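Open the Old Computer Before You Throw It Away

Posted by Darlene Wong, December 10, 2020

I want to write about old desktop computers, the big ones which stand under the desk and collect dust. In our building they go out to the street almost every month. People put them next to the bins, sometimes with the keyboard on top, and in the evening they are gone. I think this is a mistake, and I will try to say why.

When I came to this country I worked for two years at a small repair shop called Gravley. My boss had one rule for the new people. Before you say that a machine is dead, you lay it on its side and take the cover off. I found this rule a little boring at that time. Now I repeat it to my neighbors and they find me a little boring also.

A tower computer was made to be opened. You do not need glue or heat, as you need for a modern thin laptop. The parts have their own places, and a person with patience can learn the names of them in one afternoon. My nephew learned them when he was 14. He was afraid only of the cables, because they look like a lot, but each plug has its shape and it is difficult to put it in the wrong place.

In October I asked for a price to replace the computer of my sister. The store wanted 187 dollars for a used one. Hers needed a bigger drive and a good cleaning. I did both at the kitchen table, and she is still writing her letters on it. I do not say that every old machine deserves this. Some are too slow for the work of today, and electricity also costs money. But the decision should come after you have looked inside.

There is also the question of what is on the drive. My neighbor at number 6 gave away a computer with all his tax papers in it. He thought that deleting the icons was enough.
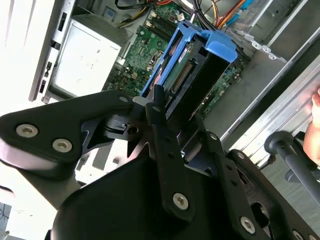

So please, take the drive out first. In many towers it sits in a plastic caddy with colored tabs, and you can keep it in a drawer while you think. The memory can help another machine of the same age. The case and the power supply should go to a proper recycling place, and I do not advise anybody to open the power supply itself.

My husband says that I will end with a closet full of drives. At the moment I have only two, with paper labels, on the shelf above the winter shoes.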